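4.2 Showing the washing-up task by hand

1. Stop both arms in front of the worktop with the grippers open, then start Lei on the remote station.
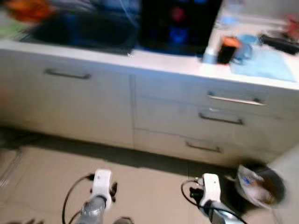 Arms in front of the kitchen unit

2. Move slowly to the first item. Keep one gripper at the sink – the other can stay near the dishes. 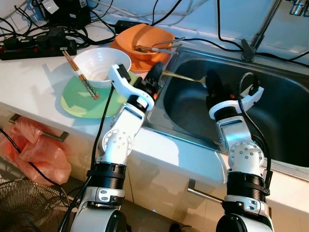
3. Hold a plate by its rim only. Caution: do not press it on the basin.

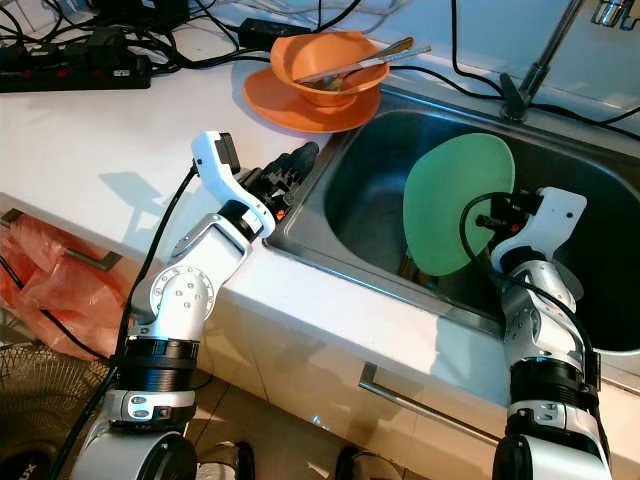

Ghassan Farah asks if a bad grip must be deleted. No, keep it and mark it "retry".

4. Save after each item. One set is 40 recordings.

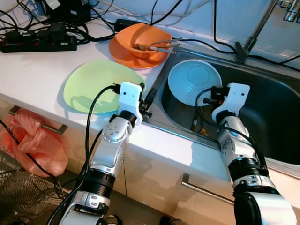
Meron Kassa
Technical writer, Skomico

Note: pause before you change the operator.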